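Print | E-mail
Search this journal... Go

4.2 Grasp planning for thin, parallel objects

The planner described in Section 4.1 works from a single wrist view and assumes that each object has one clear long axis. Cutlery laid on cloth breaks this assumption in two ways. Two sticks lying side by side are often merged into one wide object by the segmentation step, and a fold in the cloth can be taken for the edge of a third. Both errors lead to the same fault further on, a grasp centre placed in the gap between the sticks.

We changed the mask stage of Brelo to deal with this. Straight edges are first grouped by direction, then paired by colour on either side of the edge. A pair is kept only if the strip between its two edges differs from the cloth around it. A crease has cloth colour on both sides and is dropped at this point. The remaining strips are passed to the planner as separate objects, each with its own axis and width, even when they run out of view at the bottom of the image.

Occlusion by the gripper was handled separately. The fingers are always in view, so a fixed mask was drawn for each of 3 finger openings and applied before edge grouping. An object that passes behind a finger is then treated as unfinished, and its visible end is not used to estimate its length. Figure 3 gives a typical input, with a brown wooden handle running behind the left finger and the two chopsticks passing through the open gap between the fingers.

Kinga Gál and Jonas Reisinger labelled 152 wrist images by hand to tune the colour threshold. Where they disagreed on the number of strips, the image was labelled again by Rūta Rimkutė. The threshold was then fixed and used unchanged for all the runs in Section 5, on both the Skokstead and Horow arms.

Figure 3. Wrist view of chopsticks and a wooden utensil on red cloth, with part of a white bowl at upper left.
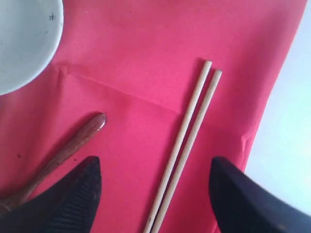

The same threshold was less suitable for pale cloth, where the strip test has little contrast to work with. For those runs we lowered the weight of the colour term and relied on edge direction alone, at the cost of keeping more creases in the list of objects.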